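Household Objects and How We Sort Them
Handout 4: Bins, tubs and the trouble with "miscellaneous"
Module tutor: Rosalba Costa. Seminar groups: Ross Yule (Thursday).

Read this before the seminar, and bring something with you that you would have trouble putting away. Last year's group mostly brought phone chargers, so please try a little harder.

1. The claim

The storage trade has been telling us the same thing for a long time: buy the right container and the sorting will look after itself. You will find it in the reading from Hunt, chapter two, where a house is described as "a set of boxes waiting to be labelled". It's a nice phrase. I don't believe it, and I would like you to spend this week working out whether you do.

Hunt's argument runs as follows. Things are left lying about when they have no place. Give each thing a place and it will go back there. A container makes a place where there was none before, so more containers should mean fewer things lying about. Each step sounds fair enough on its own. The weak one is the second, which Hunt supports with two stories about her own hallway and nothing else.

2. What a container does

At the least, a container does two jobs. It stops things from rolling or sliding off, and it tells you where to look. The first job is done by the walls and floor. The second is done by us, by agreeing on what goes inside, and no amount of sheet metal or plastic will do it on our behalf.

Shop catalogues run the two together. The Poka tub range, which you will have seen in the slides, is sold under headings such as "craft", "bath" and "garage". Apart from the colour of the lid they are the same tub. Take the sticker off and ask a friend which is which.

A deep bin is a good test, as it does the first job very well and the second hardly at all. Whatever you put in one stays in. What it's for is another matter.

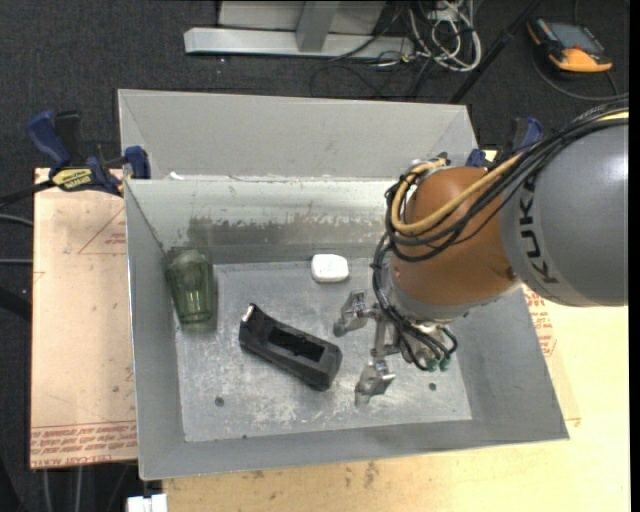 Fig. 1. Mixed contents in a grey sheet-metal bin: a green see-through glass, a small white object and a long black plastic one.

Try to name the class of things to which all the contents of Fig. 1 belong. Students usually offer "household items" within a few seconds and look pleased with it. Press them and it falls apart. The glass is easy to place, being a glass. For the other two we have a colour, a rough size and in one case a material, and from those you could file them under half a dozen headings without being clearly wrong. "Household items" only means "things I expect to find indoors".

Look at the floor of the bin too, with its scratches and dull streaks. People are tempted to read a history into marks like these: heavy use, careless use, years of use. The marks show that the surface is worn. They don't show what wore it or how long that took. I mention it because last year's essays were full of confident stories drawn from scuffs.

3. Sorting by what?

The four usual answers are listed here with my doubts attached.

By material. Glass with glass, plastic with plastic. Works for recycling and for very little else. It would put a drinking glass with a window pane.

By use. The favourite of the textbooks. Fine until a thing has two uses, or none that you can remember. A jam jar holding pens is the standard case.

By size. Sneered at, and in my view underrated. Many kitchen drawers are really sorted by size, whatever their owners say.

By last place seen. This is how most of us find our keys. Hunt doesn't discuss it at all.

You may be able to think of others. Sorting by colour comes up each year and I am willing to hear a case for it, though I haven't yet heard a good one outside a paint shop.

4. The Nendwood figures

You will see the Nendwood survey quoted all over the place, including in the set reading, so you need to know what it is. The survey went to 500 homes. Of these, 200 sent back a form. The headline, that people with labelled tubs lose fewer things, rests on those forms alone.

There are several problems. We know nothing about the homes that didn't reply, and I would guess that a person who can't find a pen doesn't post many forms. "Losing" a thing was left for each household to define. And nobody checked whether tidy people buy labelled tubs or labelled tubs make people tidy – which was the whole question. Torkum, who paid for the survey, also make tubs. That doesn't make the results false, but you should say so if you cite them.

5. For the seminar

Ross will ask each of you to do the following. Allow up to 20 minutes for the first task.

Choose one drawer, tub or bin at home. Write down what it's supposed to hold, and only then open it. List what is in there.

Mark the things that don't fit the supposed purpose. For each one, write down where it ought to live. If you can't say, leave a blank. The blanks are the interesting part, so please don't fill them in to be polite.

Rewrite the label so that it is true. "Kitchen bits" is not allowed.

Bring the list on paper. We will swap lists and try to guess each other's labels from the contents, with no hints.

6. Reading

Hunt, chapters two and three. Skip the box on wardrobe rails.
The Nendwood summary (two pages, in the module folder). Read the notes under the table as well as the table.
The Poka catalogue pages from the May slides, for the headings.

The short essay title is "Does a label describe a container or give it orders?" Examples from your own home are welcome, but say plainly what you saw and keep it apart from what you supposed. Questions about the essay to me, questions about the seminar to Ross.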